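The long way round for an old sheet

A cotton bed sheet lasts longer than most of the things we buy for the house, and it is rarely thrown away in one go. It starts on the best bed. After some years it moves to the spare room, then to the cupboard, then to the boot of the car or the floor under a stepladder. By the time it reaches a bin bag it may have been in the family for longer than the dog.

What happens after the bin bag is less well known. Parkbridge has one of the last sorting sheds in the county that takes household linen separately from clothes. It stands behind the old goods yard, between a tyre fitter and a cash and carry, and the first lorry backs in at six in the morning. In February, when I visited, the doors were kept open all day because of the lint, and everyone inside was wearing a hat.

The shed belongs to Ivent, a family firm that began by selling wiping cloths to garages. It still does. The trade in rags is older than the trade in second-hand clothes and has changed less. Printers want soft white cotton with no seams. Boat builders want the same but will put up with colour. Engineering shops take flannelette, which soaks up oil well, and decorators will take nearly anything as long as it comes in large pieces.

Linen arrives in bales of 300 kilos, strapped with plastic tape and pressed so hard that the outer layers come away like the leaves of a cabbage. A bale is cut open on the concrete and pulled apart by hand. The work is done standing, at long benches with a rail behind for anyone who wants to lean. Most people on the benches have been there for years, and they told me the first month is the worst for the shoulders.

Sorting is done by feel as much as by eye. Pure cotton creases sharply when squeezed in the fist and stays creased. A cotton and polyester mix springs back. Old linen is cool and heavy and has a slight drag to it. Brushed cotton gives itself away at once. New starters are given a box of squares cut from known cloths and told to handle them until they can name each one without looking. I tried it with five squares and got two right.

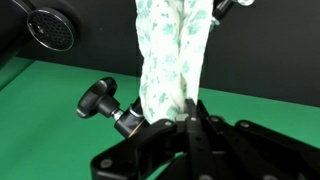 Words by our textiles correspondent

There are 77 grades on the wall chart, though on an ordinary day most of the cloth falls into nine or ten of them. White sheeting without print is worth the most. Printed sheeting comes next if the ground is pale, as the dye is less likely to come off on whatever is being wiped. Dark colours are kept apart. Towels have their own bay, and so do curtains, which are a nuisance. They come with tape, hooks, weights in the hem and sometimes a rubber lining that has gone sticky with age.

Anything with life left in it is taken out before the cutting starts. A good double sheet with no stains or thin patches will go to a dealer, and from there to a market stall or a shop. Patterned bedding from the 1970s sells particularly well, and the benches know it. Large brown and orange flowers, which were an embarrassment for two decades, are now put to one side in a cage with a padlock.

The rest goes to the cutters. An upright machine with a round blade takes off the hems first, then divides the sheet into pieces the size of a tea tray. Buttons and poppers are removed from duvet covers and swept into a bucket. The pieces drop down a chute and are weighed into bags. A garage buying a ten-kilo bag of white cotton rags is getting the remains of a dozen or more bedrooms.

The trade has had a hard time of it. Paper roll took a large share of the garage business in the 1980s and has never given it back. More recently the trouble has been with the cloth itself. Cheaper bedding has more polyester in it every year, and polyester does not soak anything up. It pushes a puddle of oil from one side of the bench to the other. Ivent reckons that a third of what it opens is now of no use for wiping at all.

For a long time that third was burned or buried. Some of it now goes by road to Kılıçarslan, a spinning mill that takes in mixed waste, tears it back to fibre on spiked drums and spins it again into a thick, uneven yarn. The yarn is used for mop heads, floor cloths and the grey blankets that removal firms wrap round wardrobes. The mill buys by colour so that it does not have to dye. A load of mixed blues makes blue yarn, and nothing is done to it beyond the tearing and the spinning. I was shown a cone of it in the office at Ivent. It smelt faintly of engine oil and was rather handsome, with flecks of red and yellow wherever a stray thread had got in.

The finest waste, the dust and short fluff that gathers under the drums, is of no use to a spinner. It is pressed into blocks and sold on to Dreltberg, where it becomes felt for the undersides of carpets and the insides of car doors. The felt is not meant to be seen, and the makers are not fussy about its colour.

None of this makes anyone rich. The price of rag follows the price of new cotton at a distance, and the cost of diesel matters more than either. Ivent stopped paying for bagged linen from the public five years ago but still accepts it at the side door until four in the afternoon. People bring it in after a house clearance, often washed and ironed. The staff would like it to be washed. Ironing is not needed, and neither is folding, though it is hard to persuade people of that.

They would also like pillows and duvets to be left at home. Fillings cannot be cut and no one in the trade will buy them. There is a sign to this effect on the side door, and when I left there were three pillows propped underneath it.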